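Lockyer pilot, progress report for April
Prepared for Wallthorpe

Where we are

Short version - it can do some of the sorting bench now, and it's slow! We ran 205 picks this month, all of them one part at a time from a yellow bin. The looped blue-and-white cable gives the fingers a nice open eye to aim for, and I'm pretty happy with it. 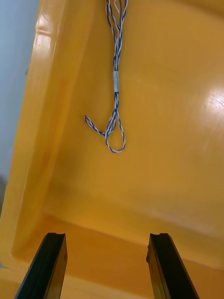 Harnesses

Still the hard one. Black, red, green and yellow wires all go their own way past the label, and I can't yet promise you a clean grab. I've set aside 16 more hours for it. 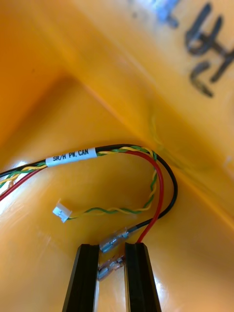
Pullia wrote back that a person on the bench would have a harness sorted in 6 seconds, and asked whether we should leave those to people for now. I think that's fair until summer.

Solid parts

Much better news. Small solenoids have a firm body to hold, even with their leads trailing.

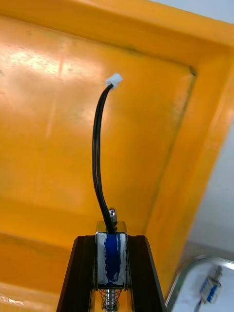
Solenoid in the gripper, leads and white connector toward the bin floor.

Next up: 8 new part types.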